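Zivgate Z-15 - Pinza de dos dedos para manipulación de hojas

Ref. 1791. Disponible en Loten y Varela.

Pinza eléctrica para células con uno o más brazos que recogen láminas, cartas impresas y piezas planas del fondo de cubetas. Se suministra con brida, cable de 300 mm y 2 dedos de recambio.

Puesta a punto
- Fijar la brida a la muñeca y apretar los tornillos en cruz.
- Dejar un bucle de cable junto a la muñeca - sin tensión en ningún giro.
- Ajustar la altura de aproximación con los dedos sobre el borde superior de la hoja, en la orientación real de trabajo.
- Retirar tiras y recortes de papel del fondo de la cubeta antes de cada lote.

Mantenimiento
Limpiar los dedos con paño seco cada 15 turnos. Si la hoja resbala, sustituir los dos a la vez y repetir el ajuste de altura. No lubricar las guías.

Ajuste sobre carta impresa en cubeta azul verdosa:

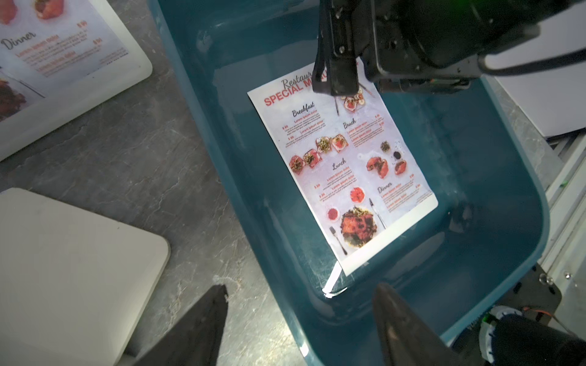 Recambios
Juego de dedos Zamus, brida y cable: consultar plazo.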